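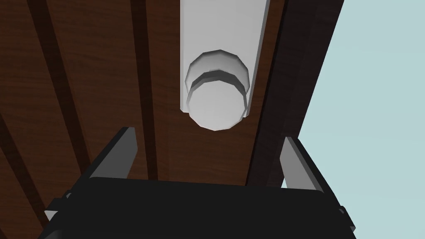
By the Wood Lady
Staff writer and resident tree nerd, Cokmont Kids' Nature Page

Why does wood have stripes?

Go find something made of wood. A door, a spoon, the leg of your chair, whatever is closest. Now put your nose right up to it. See those thin lines? I have been staring at lines like those since I was six years old, and I still think they're one of the best things in the whole house.

Those lines are called the grain, and they were made by a tree while it was growing.

A tree grows in two directions. It gets taller at the tips of its branches, and it gets fatter all the way around its trunk. The fattening-up happens in a super thin layer just under the bark. (The layer has a name, cambium, which you say like CAM-bee-um. Try it on a grown-up.) Every year that layer adds new wood, like the tree is putting on one more sweater.

In places with a real winter, spring wood grows fast and usually comes out pale. Summer wood grows more slowly and comes out darker and tighter. Then the tree takes a long winter rest. One pale band plus one dark band makes one year, and we call that a ring. Count the rings on a stump and you'll know how old the tree was, or very close to it!

There's a big slice of oak by the front door of our nature center in Cokmont. The tree was cut down after a storm in 1986, and somebody has stuck a little pin in the ring for every birthday that ends in zero. Some of the rings are fat, so those were probably good growing years with lots of rain. Some are so skinny I need my magnifying glass.

OK, but a board doesn't have circles on it. It has stripes! Where did the circles go?

Try this with a carrot. Ask a grown-up to cut it straight across, and you'll see a circle inside a circle. Now have them cut another carrot the long way. The circle has turned into long lines running from one end to the other. A sawmill mostly cuts logs the long way, so the rings turn into stripes. If the saw goes through a bit off center, you can get wavy shapes that look like flames or tall pointy hills.

And knots? A knot is where a branch used to start. The trunk kept growing around it, and the grain had to bend to get by, like water going around a rock.

Do all trees make rings you can count? Nope. In some warm, rainy places it's growing weather all year long, and the rings can be faint or missing. But some trees in cold, dry mountains have more than 1000 rings — I'd need a very long lunch break to count those.

Next time it rains, pick 3 wooden things at home and draw the grain of each one. Crayon rubbings work great on rough wood.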